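2 Dec 2025

Outreach notes, Wetby touring exhibit + the podcast. Writing this fast before the van goes.

Script draft 3 for the Palero episode read aloud this morning. Runs 11 min, want it at eight. Opening still too slow, two paras of history before anyone hears what the question is. Cut both. Start with the tape of the river gravel, then the question, then history if there's room (there won't be).

"Sediment load" tested badly again. Swapped for "how much mud the river carries", went fine.

Exhibit panels: 162 words on the longest one, limit is 80. Split it or lose the second half. Leaning lose. Font on the kids' panel still to small from wheelchair height, reprint.

Feedback cards from Dalgleish library day typed up, in the shared folder. Most asked for the same thing: how do you know? They want the method, we keep giving them the result. Try one panel that is only method, including the bit where the first samples went wrong.

Arora grant: 700 left in the printing line. Enough for the reprint, not for the new banner aswell. Banner can wait till January.

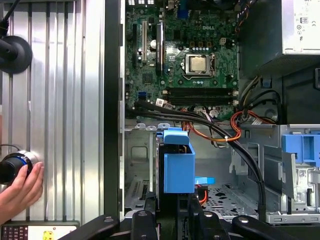
Dell tower, side off. Both black memory slots empty.

To do
- re-record intro, quieter room, shut the window
- transcript up same day as audio this time
- check captions on the mud film, "silt" came out as "salt" all the way through
- ask Wetby about parking

Listening test for draft 4 still needs people who haven't heard draft 3. Running out of those.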